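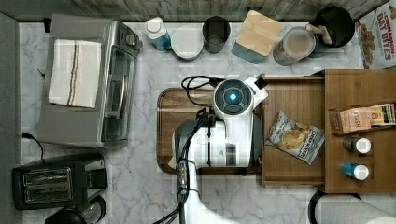

Hello everyone,

Thank you, Genalyn, for bringing up the question of permissions for the recipe collection, and I'm sorry it has taken me a few days to sit down and answer it properly. I have been through this twice now, once for the Wanmont parish cookbook and once for the little history of the Ernlow bakery, and both times I learned more about copyright than I ever expected to at my age! The first thing I would say is that you should start with the headnotes and leave the ingredient lists for later. A plain list of what goes in the bowl usually isn't protected in this country, but the story somebody wrote about her grandmother rolling out dough on a white countertop with light gray veining, under a strip of weathered gray wood, very likely is, and so is the particular way she wrote out the steps if there is any real writing in it. Photographs are their own matter and I'll get to those.

Genalyn Belmonte wrote on March 29, 2018:

> Dear all, I have taken over the recipe book from Horacio and
> I have a box with 265 recipes in it, going back to the first
> newsletters. We would like to print 130 of them. Some are
> signed, some only have initials, and a few were plainly typed
> out of magazines. Do I need a letter from every single person?
> And what do I do about the ones where the family has moved
> away? Horacio thinks that since it was all sent in to the
> newsletter we already own it. Is he right? We would like to go
> to the printer in June.
> Warm regards, Genalyn

On Horacio's point, I'm afraid I have to disagree with him, though I understand why he sees it that way. When people mailed a recipe in to the newsletter they were giving you leave to run it in the newsletter. Unless they signed something saying more than that (and I have never met a newsletter from those years that had people sign anything), what they wrote is still theirs, and a bound book that you sell is a different use. Most of them will be delighted to be asked. When we did Wanmont I sent out a one-page letter with a stamped envelope, and the replies came back with corrections, extra recipes, and in one case a very long complaint about the nutmeg.

Keep the letter short. Ours said what the book was, that it would be sold to raise money for the roof, that we might reprint it, and that we might someday put it on the website. Do put in that last part even if you have no website plans at all. We left it out for Ernlow and had to write to everybody again, and that second round was much slower than the first. Ask them how they would like their name to appear, too. You will save yourself some awkward phone calls.

For the ones typed out of magazines, I would either drop them or have somebody in the group cook the dish and write the method up fresh in her own words, with a line saying where the idea came from. Giving credit is good manners, but it doesn't take the place of permission, and people mix those two up all the time. I certainly did.

The families who have moved are the hard part. Write to the last address you have, ask at the church or the school, and keep a note of every try with the date on it. If you still can't find them, you'll have to decide whether the recipe is worth the risk. We set aside 5 that way for Wanmont, and I still wish we had been able to keep the plum cake.

As for photographs, please remember that the person who took the picture normally holds the rights, even if somebody else is in it and a third person has had it in an album for years. Constanza Ocampo handled ours and may still have her photo form. Constanza, if you are reading, would you post it?

I'm no lawyer, so if anyone writes back sounding cross, do talk to one before you print.

With very good wishes for the book,
Soledad Lagos

P.S. Genalyn, if you send me your mailing address I will put a copy of our old letter in the mail. I only have it on paper.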